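Hand grippers and desk chores: a visit to Drekora

October 2018
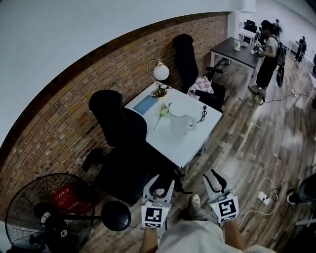

What the job looks like now

I've been dropping in on the Drekora office in Patcombe for a while, mostly for the coffee, and this month I finally asked if I could stay for a whole shift. The people who used to set up and tidy the shared rooms by hand now do a good part of that work holding a gripper in each fist. Every move gets recorded, and the recordings go to the team training the arm they call Drondum, which is supposed to take over the evening reset of the tables sometime next year.

It's odd work to watch! You know how you pick up a kettle without thinking about it? Try it with two stiff fingers where your hand used to be. Eero Räsänen, who did the regular room setup for 9 years before this, told me his first afternoon was miserable. "I could not fold a cloth. I have folded cloths my whole life," he said. He's quick at it now, and he showed me how he slows down at the end of a reach so the recording comes out clean.

Each person is asked for 78 good recordings a shift. The target was 100 when the program began, and it came down after people complained about sore wrists. Kazuhiro Hayashi, who runs the schedule, said he should have tried a full shift himself before picking a number (he has since done two, and he looked pained telling me about it). There's a 20 minute break every couple of hours, and you can swap over to ordinary setup work if your arms get tired.

Pay and hours

Pay went up a little for the recording shifts. Hours stayed the same, and so far the old crew are all still on the payroll. What happens once Drondum can do the evening round is less settled. Hayashi told me the plan is to move people into checking the arm's work and fixing what it gets wrong. Räsänen would like that in writing — so would I, if I were him.

He did say one thing I keep thinking about. Nobody used to ask him how he did his job, and now there are engineers who want to know why he grabs a lamp by the stem, or which thing on a table he moves first. He likes that part a lot.

The Lahtinen branch starts its own recording shifts after the holidays, and two people from Patcombe will go over to train the crew there. Räsänen has put his name down.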